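4.2 Disposal task, living room trials

The head camera was remounted in October after Phong Ung found play in the neck bracket. Wrist calibration was then repeated on both arms, and the grasp planner (Pekau) was retrained on 2,457 of the 2,947 recorded frames. The remainder were held back for testing.
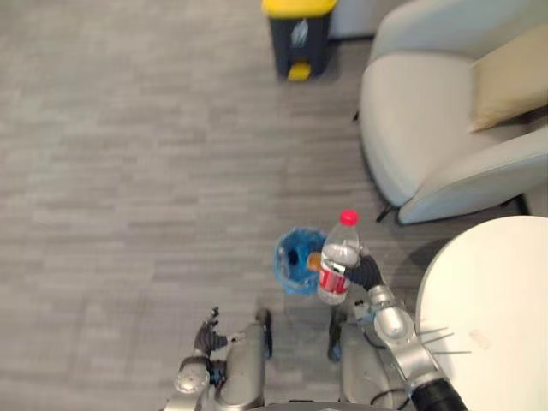
Figure 7. Right hand holding a bottle beside the lined wastebasket, head camera view.

Release height is set from the basket rim, which the depth estimate handles poorly when the liner is crumpled. Chinyere Edet added a fixed vertical offset as an interim measure. The left arm is parked during this task to keep it clear of the planner's workspace. Finger closure times out at 2,000 ms. See Appendix C for servo logs.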